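About Gandunach

Hi, I'm Shamim, and I write this blog from a small apartment with too many shelves in it.
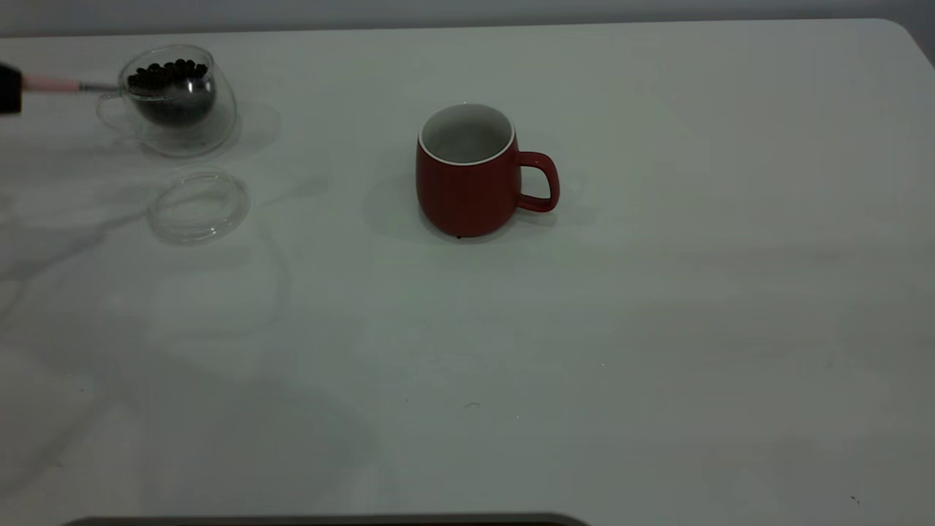
I started Gandunach in September, the year I moved for the third time and paid two guys by the hour to carry boxes I hadn't opened since the move before. One of them was labeled "cords, misc." I had carried that box through three zip codes! I sat down on the kitchen floor that night, opened it, and found 20 chargers for phones I no longer owned (plus one very nice extension cord, which I still use).

So I began writing down what I was getting rid of, mostly to keep myself going. The first post was just a list. My sister read it, then her coworkers did, and a few months later strangers were emailing me about their linen closets. I love those emails. Please keep sending them.

What you'll find on the blog now is a mix. There are long posts where I take one spot in the house, like the hall closet or the trunk of my car, and go through it from start to finish. There are short ones about clothes, and mending, and what I did with my grandmother's letters, which took me nine months to decide. I've published 113 posts so far and I'd say about 25 of them are complaints about paper.

I'm no minimalist, by the way. I own a lot of scarves and I plan to keep them. I just like knowing what's in my drawers, and I like it when a Saturday chore ends with a bag by the door and the radio still on.

A few practical things. I don't do sponsored posts, and I buy whatever I mention with my own money. The newsletter is called Prallora (long story, it was a typo I got fond of) and it goes out once a month, or a bit later if work is busy. My day job is in billing at a dental office, so I write in the evenings and answer comments on my lunch break.

If you're new, try the series on the Mengal cabinet, my big secondhand monster of a sideboard, or the post about finally selling my old bike. For anything else, use the contact form. I read all of it, even when I'm slow to reply.

Shamim Mohmand

Page last updated 2021-10-14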